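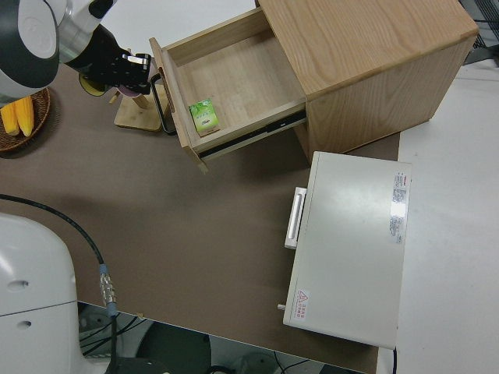 Is the Pekstead corn stripper worth buying if you only cook for two?

I reckon so, especially if you eat as much fresh corn as we do. I've had mine since June and it's still my favourite thing in the drawer!

You push it down over the cob and the kernels come off in long rows, straight into the cup (which holds about 3 cobs' worth). It's quick, and far less messy than my old knife method. The handle is comfy and the colour is lovely.

My one grumble is the lid, which is fiddly to line up. I tried the Lovar as well, and its cup was too small for fritters.

Goes in the dishwasher, top rack only.

Despina Sandu, Preltbridge
14 Apr 2021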